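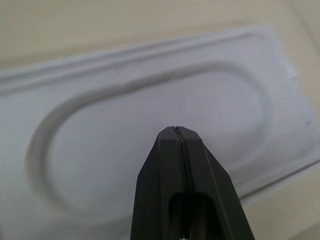

Has the phone repacking cell reduced the work at the Fevberg bench? Less than the proposal said it would, and mostly it has moved the work to different people.

Progress report to Dolmont, November 19, 2021

Since April the cell has been credited with 1,316 boxed phones. Our log shows staff stepped in on 243 of them. The vendor, Vondarmont, counts only full stops, and by that measure the number is 112. We don't accept that figure. A packer who reaches over to straighten a tray has still been interrupted.

Packers now spend much of the shift watching. Several told us it's more tiring than packing. Pay grades haven't changed, though the job has, and we were told that would be settled by summer.

Cables are still the slow part. The arms can hold a phone and a charging cable over the bench, but we have no solid cycle time for that step and won't quote one.
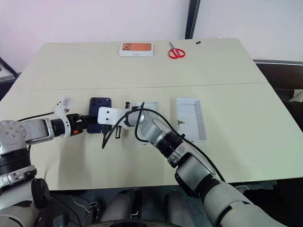
## What we need before the next payment

- One agreed definition of a staff intervention
- A written job description for packers
- Vendor logs in raw form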